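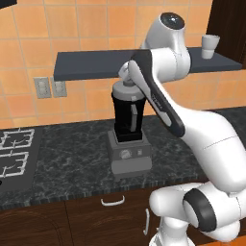

Kitchen robot code leans on simulated trials, and critics want to know what that proves

11 Jun 2021

A draft code of practice for household robot arms would let developers meet most of its testing requirements without switching on a real machine. Comment closes at the end of the month, and the early reaction has been cool.

The draft was put together by Brolten, a consultancy that writes technical guidance for appliance makers, with simulation software from Drillell. Under its central clause, an arm can be rated "suitable for supervised kitchen use" after 700 simulated trials, spread over 4 kitchen tasks. Handling a blender lid is one of them. Physical testing is recommended but the word "must" does not appear anywhere in that section.

Brolten says simulation lets small firms catch dangerous behaviour early and cheaply. Fair enough. A rendered blender costs nothing to knock off the bench, and no one's fingers are near it. It is harder to see how a pass on screen earns a rating that will presumably be printed on a box.

Real lids stick. Seals swell, jars get greasy and somebody leaves a wet tea towel over the power point. The draft mentions friction once, in an appendix, and leaves the values to whoever is running the trial. Spills are described as "out of scope for this edition". So are children and pets, although the code is meant for homes.

There is also the matter of who marks the work. Developers may run their own trials, choose their own starting positions and submit a summary. They need to keep full logs for three months, after which they can be deleted. For a product expected to sit on a benchtop for years, that is a remarkably short memory.

Zoubi, which tests commercial kitchen equipment, has lodged a submission calling for four changes. It wants failed trials reported alongside successful ones, start positions drawn at random by a third party, logs kept for the life of the product, and a physical check of every task before any rating is issued. It has also objected to the phrase "supervised use", which the draft never defines. Is a person in the next room supervising? What about one watching on a phone?

Brolten's reply, published with the draft's supporting notes, is that compulsory bench testing would "discourage participation". That may be true. It is an odd thing for a safety document to worry about first.

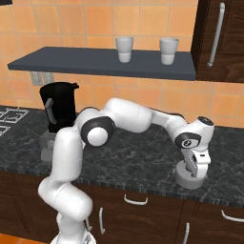
What happens next

Skeser, the industry group that asked for the code, plans to adopt a final version in February. Membership is voluntary and so is compliance, and the draft sets no penalty for a firm that claims the rating without doing the trials.

Submissions can be made in writing through Skeser's office. The group has not said whether it will publish them all.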